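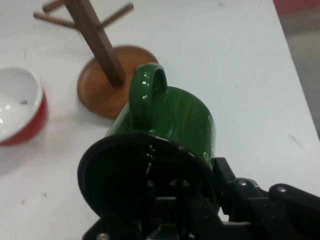
Einen Tassenbaum wollte ich schon lange haben, und zwar aus einem ziemlich banalen Grund: Meine Becher stapeln sich im Oberschrank, und jedes Mal, wenn ich an den hintersten will, klirrt es. Im Dezember habe ich mir dann endlich den Wulby von Flesero bestellt, und seitdem steht er bei mir auf der Arbeitsplatte und ist täglich in Gebrauch. Runder, flacher Fuß aus orangebraunem Holz mit leicht erhöhtem Rand, ein dunkelbrauner Stab in der Mitte, oben dünne Holzpflöcke, die in verschiedene Richtungen abstehen — mehr ist es eigentlich nicht. Der grüne Becher mit der glänzenden Glasur und den kleinen weißen Aufdrucken ist mein Testbecher gewesen, weil der Henkel eine richtig schöne geschlossene Schlaufe hat und ich den sowieso am meisten benutze. Die rote Schüssel mit der weißen Innenseite steht bei mir immer irgendwo daneben, da kommt morgens das Müsli rein.

Zuerst zur Bestellung, das fragen ja immer alle. Ich hatte zwei Modelle im Warenkorb, den Wulby und den Plirkstead. Der Plirkstead ist aus Metall, pulverbeschichtet, sieht auf den Shopfotos sehr schick aus und kostet spürbar mehr. Ich habe eine Weile hin und her überlegt und mich dann für Holz entschieden, weil ich mit Metallhaken und Keramik schlechte Erfahrungen gemacht habe. Mein alter Hakenhalter unter dem Regal hat mir an zwei Bechern kleine graue Striche innen am Henkel hinterlassen, die gehen auch mit Scheuermilch nicht mehr richtig weg. Mag kleinlich sein, aber mich stört sowas jeden Morgen aufs Neue.

Die Lieferung kam flott, der Karton war eher zu groß als zu klein und mit Papier ausgestopft. Plastik war nur eine kleine Tüte mit der Schraube drin. Apropos Schraube: Der Stab wird von unten durch den Fuß verschraubt, und das ist auch schon die ganze Montage. Inbusschlüssel liegt bei. Ich würde empfehlen, die Schraube erst handfest anzuziehen, das Ding hinzustellen, zu gucken, ob es gerade steht, und dann noch mal nachzuziehen. Bei mir stand der Stab nach dem ersten Versuch ein ganz kleines bisschen schief. Nach dem zweiten war alles gut.

Die Pflöcke sind schon ab Werk eingeleimt. Das finde ich super, denn bei einem früheren Modell (anderer Hersteller, Namen habe ich verdrängt) musste man sie selber einstecken, und die haben sich dann fröhlich herausgedreht, sobald man einen Becher mit etwas Schwung abgenommen hat. Hier wackelt nichts. Ich habe wirklich an jedem einzelnen gezogen und gerüttelt, mein Mann hat schon komisch geguckt.

So, und jetzt zum Gewicht. Was mir in der Produktbeschreibung gefehlt hat, war eine Angabe, wie schwer der Fuß ist. Also habe ich ein bisschen herumprobiert. Leer steht der Wulby stabil, klar. Mit einem leichten Espressotässchen sowieso. Spannend wird es bei großen Bechern, und da kommt es sehr drauf an, wie man hängt. Hängt man zwei schwere Pötte auf dieselbe Seite und lässt die andere frei, dann merkt man beim Dranstoßen schon, dass der Ständer gern ein bisschen nicken würde. Umgefallen ist er mir nie! Aber ich hänge inzwischen automatisch gegenüber, erst links, dann rechts, und beim Abnehmen genauso. Das hat man nach einer Woche drin und denkt nicht mehr dran.

Wer nur dünnwandiges Porzellan hat, kann diesen Absatz komplett überspringen. Ich habe halt eine Schwäche für dicke Keramik. Mein schwerster Becher stammt vom Töpfermarkt und fasst ordentlich was, und der hängt immer am obersten Pflock, der bei mir zur Wand zeigt.

Die Henkelfrage! Darüber habe ich mir vor dem Kauf null Gedanken gemacht, und das war ein Fehler. Die Pflöcke sind schön dünn, da passt eigentlich jeder normale Henkel drüber. Trotzdem gibt es Becher, bei denen es nicht gut aussieht oder nicht gut hält. Meine Cappuccinotassen zum Beispiel haben so ein winziges Öhrchen, durch das gerade mal ein Finger passt. Die gehen drauf, aber mit Fummelei, und morgens vor dem ersten Kaffee habe ich dafür keine Geduld. Der grüne Becher dagegen gleitet drauf und hängt dann leicht schräg mit der Öffnung nach unten, so wie man sich das wünscht. Da sammelt sich kein Staub drin, und falls noch ein Tropfen vom Spülen drin ist, läuft der raus.

Womit wir beim Thema Wasser wären. Der Fuß hat ja diesen erhöhten Rand, und ich war mir erst nicht sicher, ob das nur Deko ist oder wirklich etwas auffangen soll. In der Anleitung steht dazu nichts. Ich habe es drauf ankommen lassen und ein paar Tage lang die Becher frisch gespült drangehängt, ohne abzutrocknen. Ergebnis: Die Tropfen bleiben im Fuß, die Arbeitsplatte bleibt trocken, so weit alles prima. Allerdings stand das Wasser dann eben auf dem Holz, und an einer Stelle habe ich jetzt einen matten Fleck, den man sieht, wenn das Licht von der Seite kommt. Mein Fehler, ich weiß. Seitdem liegt ein rundes Stück Filz drin, das ich alle paar Tage wechsle, oder ich trockne die Becher halt doch kurz ab. Als Abtropfgestell würde ich den Wulby deshalb nicht empfehlen. Für trockenes Geschirr ist er klasse.

Den Fleck habe ich übrigens mit feinem Schleifpapier behandelt, Körnung 200, ganz vorsichtig, und danach mit dem Holzöl von Chornovol eingerieben. Das hatte ich noch von den Schneidebrettchen übrig, die Dose mit 100 ml reicht ewig. Ein Lappen, dünn auftragen, eine Viertelstunde warten, Überschuss abnehmen, über Nacht stehen lassen. Ganz weg ist der Fleck nicht, aber man muss schon wissen, wo er ist. Und das Holz hat insgesamt einen wärmeren Ton bekommen, das gefällt mir sogar besser als vorher. Den Stab habe ich gleich mitgeölt, da hat sich farblich kaum was getan, der war ja eh schon dunkel.

Die Farbkombination ist sicher Geschmackssache. Heller Fuß, dunkler Stab, das wirkt auf den ersten Blick ein bisschen so, als hätte man zwei verschiedene Möbelstücke zusammengeschraubt. Meine Schwester fand es scheußlich, als sie das erste Mal in der Küche stand. Ich mochte es sofort. Bei mir ist sowieso nichts aus einem Guss, grüner Becher, rote Schüssel, dazu die blauen Fliesen vom Vormieter, da fällt ein zweifarbiger Tassenbaum nicht weiter auf. Wer eine weiße Hochglanzküche hat, sollte sich vielleicht doch eher den Plirkstead ansehen.

Oberfläche und Verarbeitung sind für den Preis gut. Keine Splitter, die Kanten am Fuß sind rund geschliffen, die Enden der Pflöcke auch. An einem davon gab es einen kleinen Leimrest, den habe ich mit dem Fingernagel abgekratzt. Auf der Unterseite kleben drei kleine Filzgleiter, und das ist mein größter Kritikpunkt an dem ganzen Teil. Auf einer glatten Arbeitsplatte rutscht der Ständer damit nämlich ziemlich leicht. Wenn man einen Becher abzieht und dabei nicht genau in Richtung des Pflocks zieht, wandert der Baum jedes Mal einen Fingerbreit mit. Ich habe die Gleiter abgezogen und durch Gummifüßchen aus der Bastelkiste ersetzt, und damit war Ruhe. Aber das hätte Flesero wirklich gleich so machen können, die Dinger kosten ja nichts.

Beim Putzen bin ich zwiegespalten. Der Fuß mit seinem Rand fängt Krümel, das ist einfach so. Gerade wenn der Toaster in der Nähe steht (bei mir leider der Fall) liegt da nach ein paar Tagen einiges drin. Auskippen geht nur, wenn man vorher alle Becher abnimmt. Mit einem trockenen Pinsel kommt man aber auch zwischendurch ganz gut ran, ich nehme dafür einen alten Backpinsel, der sonst weggeflogen wäre. Der Stab selbst wird ab und zu feucht abgewischt, fertig.

Platz spart so ein Tassenbaum natürlich nur im Schrank, auf der Arbeitsplatte kostet er welchen. Das muss man wollen. Meine Küche ist klein, und ich habe erst einmal alles hin und her geräumt, bis ich einen Platz hatte, an dem ich nicht ständig mit dem Ellbogen hängen bleibe. Jetzt steht er in der Ecke neben dem Wasserkocher, mit genug Luft nach oben, damit ich die Becher bequem rauf und runter bekomme. Unter einem niedrigen Hängeschrank sollte man vorher nachmessen! Der Becher muss ja leicht nach oben gekippt werden, damit der Henkel über die Spitze kommt, und da braucht man mehr Höhe, als man denkt.

Noch was zum Kundenservice, weil ich dort tatsächlich mal geschrieben habe. Ich wollte wissen, ob es den Fuß auch einzeln gibt, wegen des Flecks. Antwort kam am nächsten Tag, freundlich, aber leider nein, Einzelteile gibt es nicht. Immerhin bekam ich den Tipp mit dem Öl, auch wenn sie mir natürlich ihr eigenes nahegelegt haben. Ich bin beim Chornovol geblieben, das riecht nicht so streng.

Würde ich ihn wieder kaufen? Ja, schon. Die Filzgleiter ärgern mich, und ein Satz zum Thema Feuchtigkeit in der Anleitung hätte mir den Fleck erspart. Dafür hängt alles fest, meine Lieblingsbecher sind griffbereit, und der Oberschrank geht wieder auf, ohne dass mir etwas entgegenkommt. Vier von fünf Sternen. Falls jemand von euch den Plirkstead hat, schreibt mir gern in die Kommentare, ob der auf glatten Platten besser steht und wie es da mit Kratzern am Henkel aussieht — ich überlege, meiner Mutter einen zu schenken, und die stellt ihre Becher grundsätzlich tropfnass weg.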